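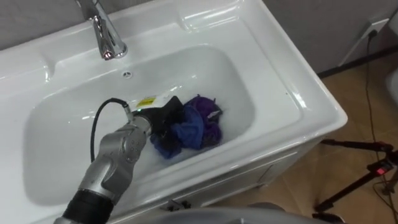

Temps de lecture : 3 min

Cahier d'atelier – réception et tête de réseau
20 octobre 2021

Objet : bouquet Weerakoon, perte de l'audio secondaire et décalage du guide des programmes après passage par le démodulateur Nerovden.

Rappel de la configuration. Parabole de toit, tête universelle, descente coaxiale vers le commutateur de la baie, puis Nerovden en entrée et sortie en multicast vers le réseau de test. Le plan de services vient de Jitel, version d'octobre. Il annonce 39 services pour le bouquet complet. Le balayage automatique n'en remonte que 21.

Premier contrôle côté radio. Niveau correct en sortie de tête, MER stable, pas d'erreur non corrigée sur la durée du relevé. J'ai refait le connecteur F du côté baie par acquit de conscience : tresse un peu courte, mais aucun changement à la mesure. Je laisse le nouveau connecteur en place. La piste radio est fermée.

Deuxième contrôle, tables de signalisation. La NIT est présente et complète, la SDT du multiplex courant aussi. En revanche la SDT « other » est rejetée par le Nerovden quand l'option de filtrage strict est active. C'est le réglage d'usine. Filtrage désactivé, nouveau balayage à partir de la NIT : les 39 services apparaissent, avec les bons noms et le bon fournisseur. Les numéros logiques restent faux pour 4 d'entre eux, deux chaînes jeunesse et deux chaînes musicales qui se partagent les mêmes positions. À vérifier dans le plan Jitel avant de corriger à la main, l'erreur est peut-être chez eux.

Audio secondaire. Sur les chaînes de séries, la piste doublée est bien dans la PMT mais elle sort sans descripteur de langue. Les décodeurs prennent alors la première piste venue et le menu de langue affiche « inconnu ». J'ai comparé les PMT en entrée et en sortie : le descripteur ISO 639 est là en entrée, absent en sortie. C'est donc le remultiplexage qui le supprime. Le contournement consiste à passer les services concernés en mode transparent, sans réécriture de la PMT. On perd la possibilité de renommer les PID, ce qui ne gêne pas pour le banc mais gênera en exploitation.
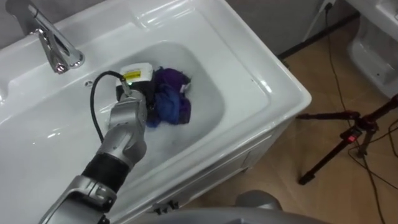 Meuble-vasque blanc et robinet chromé.

Guide des programmes. Bolari importe l'EIT et l'enregistre en heure locale, alors que la table est en UTC. Le décalage était masqué jusqu'ici par une correction ajoutée dans le script d'import, dont je n'avais pas gardé trace dans ce cahier. Correction retirée, fuseau déclaré proprement dans la configuration de Bolari, base vidée puis réimport. Les émissions du soir tombent maintenant à la bonne heure sur le décodeur de référence. Reste le cas du changement d'heure de fin octobre – à surveiller, je n'ai pas de flux enregistré qui couvre la bascule.

Jeu de caractères : les titres en kannada et en tamoul passent bien dans Bolari (UTF-8 signalé par l'octet de sélection en tête de chaîne). Sur les anciens décodeurs, rectangles vides. La police embarquée ne contient pas ces écritures, donc rien à faire côté tête de réseau. Proposer l'affichage du titre translittéré quand le champ existe ; il existe pour les films, rarement pour les journaux.

Zapping. Relevé sur le réseau de test, même décodeur, même port de commutateur. Sur les services en mode transparent, le temps de changement de chaîne est un peu plus long qu'en mode réécrit. Je l'attribue à la période de répétition de la PMT, plus lente à la source que celle imposée par le Nerovden. Pas encore confirmé, il faut une capture plus propre que celle d'aujourd'hui, qui contient aussi le trafic de supervision.

Redémarrage à froid : 5 essais, configuration conservée à chaque fois. L'option de filtrage reste bien désactivée.

À faire :
– demander à Jitel le plan de services corrigé, ou la confirmation des positions en doublon ;
– ouvrir un ticket Nerovden pour le descripteur de langue, joindre les deux PMT ;
– enregistrer un flux EIT pendant la nuit du changement d'heure ;
– refaire la mesure de zapping sur un VLAN isolé ;
– noter dans la fiche de la baie que le connecteur F a été remplacé.

Captures et exports rangés dans le répertoire du bouquet, sous-dossier « tables ». L'ancien script d'import est gardé à côté, renommé, à ne pas relancer.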